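Bring Your Own Bottle

The refill shop in Greston has no sign on the street side. Customers come in through the yard, past the bins, and set their empty bottles on a scale by the door. The clerk writes the weight on the bottom in grease pencil. Then they fill up on dish soap, shampoo or vinegar and pay by the ounce.

It opened in July of last year with 300 customers signed up in advance. It now has 2,000 on its books, and a second shop is open across the river in Andholm.

Refilling is an old habit. Dairies and soda makers took their glass back for decades, and most towns had a plant that washed it. What ended the practice was cheap plastic and long-distance trucking. A bottle that has to travel four states to be washed costs more than a new one.
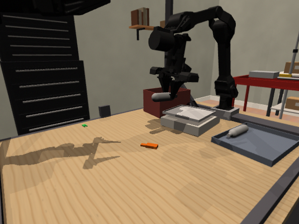
The washing problem

Dafis, the company that supplies both shops, started with glass. It gave up on it after one winter. Glass was heavy, it chipped at the neck, and the crates took up half the van. The company moved to a thick plastic bottle with a wide shoulder and a plain screw cap, and it has stayed with that.

The bottles come back in all conditions. Some have been rinsed. Many have not, and dried conditioner is the worst of it. Dafis soaks everything overnight in warm water and washing soda, then runs it through a secondhand bottle washer bought from a closed brewery in Zendby. 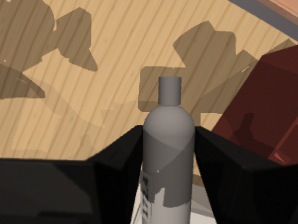

Labels were a headache too. Paper ones came off in the soak and blocked the drain, so the company went over to a stamped code on the base. Customers complained that they could not tell shampoo from floor cleaner, and now each shop hands out colored rubber bands at the counter. Blue is for anything that goes on skin.

Last year the washer handled 3,901 bottles. Dafis says it needs far more than that to break even – the rent on the wash room alone eats most of the deposit money. For now the shops' markup on soap covers the gap.

Whether people keep it up is another matter. Plenty of customers come twice and then drift back to the supermarket, mostly on account of the carrying.

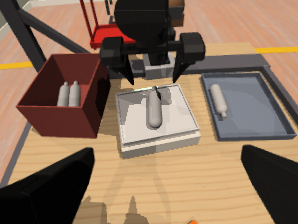 One Andholm shopper said that the carrying was fine and the hours were the trouble, with the shop closing before she got off work. She had started leaving her empties with a neighbor who goes in the mornings. The shop plans to try one late evening a week in the fall.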